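Kjærgaard on planners, baskets and the two-arm problem

Jytte Kjærgaard is eating lunch at her keyboard when I get to Stultcombe. She runs planning software at Oltitz, a team of 5, and she's got a build going. "Talk over it, it's fine."

The planner is called Jia. Second rewrite. The first treated each arm as its own robot and let them argue. "Terrible idea. Mine, too."

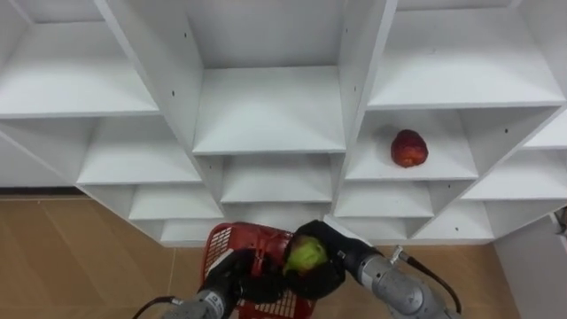 What changed was the collision checking. Jia now plans for both arms as one body, 600 candidate paths a cycle, most thrown out straight away. Shelves are nasty for this, she says, lots of thin dividers and not much room to turn a wrist. And then the basket. "One gripper's got the handle, the other's got the green apple right next to it. They nearly touch. Old version would of just frozen there."

Perception is a seperate headache. White boards, bright light, depth goes patchy. Gatomine, their logging tool, replays every bad grasp so she can step through it. She went through 9 before I arrived.

Next? Softer stops, fewer settings. "There's 2 I'd delete today." The build fails. She swears, in Danish, and goes back to it.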